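Home | Tenants | Minutes | Notices | Contact

We use cookies to remember your settings. Accept | Refuse

Murkimar House – Minutes of the tenants' meeting, December 2025

Present: Ruth Yupanqui (chair), the representatives of Stoltolmont, Drallari and Dogar, and the building office.
Apologies: the tenant of unit 12.

1. Minutes of the last meeting

The minutes were read and accepted with one correction. Under item 4 the word "basement" must be "ground floor".

2. Heating on the second corridor

Drallari reported that the radiators near the stairs are cold in the morning. The building office has ordered a new valve and will inform the tenants by letter when the date is known. Stoltolmont asked if small electric heaters are allowed until then. The office answered that they are allowed in closed rooms but not in the corridor.

3. Bins and waste bags

This item took the most time. The cleaning firm has complained again that waste is left in bins without a bag, and that some bags fall down inside the bin when they are full. It was discussed how the bags should be put in.

Ruth Yupanqui proposed one common way for the whole house, and it was agreed as follows. The bag is opened fully before it goes in. The rim is folded over the top edge of the bin and left hanging on the outside, on all sides. The air between the bag and the bin is pressed out by hand. A full bag is tied before it is lifted, and a new one is put in by the person who took the old one out.

Dogar found that the hanging part looks untidy in the reception and asked if it can be tucked under. The chair answered that a bag tucked under slips more easily. After some discussion it was agreed that the reception may use a bin with a lid, at the cost of the tenant.

Bag sizes were also discussed. The large bags are too wide for the round bins in the rooms, and the small ones do not reach over the edge. The office will order the middle size only, in the thin quality, because the thick one stays stiff and does not fold well. The last order cost 712 and the new offer is 632, so there is a small saving – the chair thanked the office for asking again.

A steel bin with a pale blue bag.
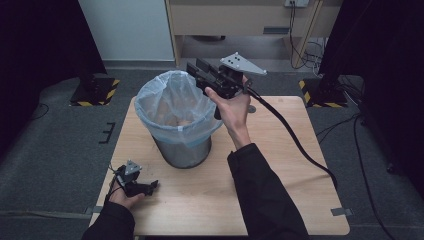
Drallari asked who empties the bins in the shared kitchen. It was agreed that each tenant takes one month in turn, starting with Drallari. Stoltolmont cannot do April and will change with Dogar. Food waste must not stay in the kitchen over the night.

Cardboard does not belong in the bins at all. It should be folded flat and carried to the yard.

4. Door of the yard

The door closes too slowly and was found open three times. The office will adjust it. Until then everyone is asked to pull it shut behind them.

5. Other matters

Stoltolmont would like a second shelf in the post room. The office will measure the wall.

Actions
Building office: valve, bag order, yard door, measuring of the wall.
Ruth Yupanqui: notice about the bags.
Drallari: first month in the kitchen.

The date of the next meeting will be sent with the notice.

Contact the building office | © Murkimar House | Back to top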